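Orwood Community Repair and Reuse Program
Interim report to the Londier Fund
May 31, 2019

Reporting period: October through the end of this month

1. Summary

The grant pays for the weekly repair sessions in Orwood and the tool lending shelf at the Jalton branch. Both are running. Repair sessions began in October as planned. The lending shelf opened late, as the shelving order was filled twice with the wrong brackets and had to go back each time.

We have logged 540 items brought in for repair. The target for the full grant year is 1,000. We are behind the pace set out in the application, mostly on account of a slow winter, and the spring months have been much busier.

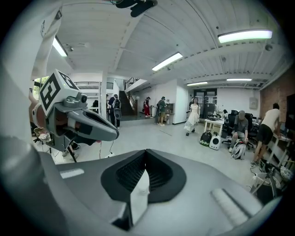 2. Repair sessions

Lamps, toasters and vacuum cleaners make up most of what comes in. Clothing repairs have grown since we moved the sewing table closer to the entrance. We had expected more bicycles. Most people with bicycles seem to go to the Harasym shop, which offers a free check in the spring, and we no longer set aside a separate stand for them.

We held 21 sessions in the period. Two more were called off for snow and were not rescheduled. The sign-in sheet has been changed so that each item gets its own line. Under the old sheet a household bringing three things was often written down as one entry, and the early figures may be a little low for that reason.

Parts remain a problem. Fuses, plugs and belts are easy to keep in stock. Switches for older appliances are not, and visitors have had to come back a second or third time while we wait for an order.

3. Tool lending shelf

The shelf holds hand tools, a tile cutter, two ladders and a carpet cleaner. The carpet cleaner is booked nearly every weekend. Late returns are common but so far everything has come back. We have dropped the cash deposit, which put off several borrowers, and now ask for a library card.

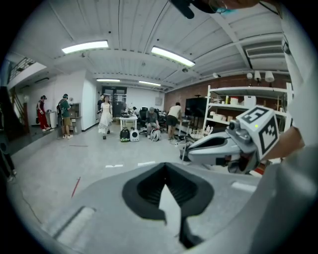
4. Budget

Spending on rent and insurance is in line with the approved budget. Parts are over and printing is under. We ask permission to move the unspent printing money to parts; the total does not change. A revised budget sheet is attached.

5. Next period

Sessions will continue weekly through the summer, with a later start time in the hot months. The Jalton branch has offered a second bay for the lending shelf, and we plan to fill it with garden tools. We will also try a short evening class on basic sewing repairs.

The final report will include the full repair log by type of item.

Submitted by the program office, Orwood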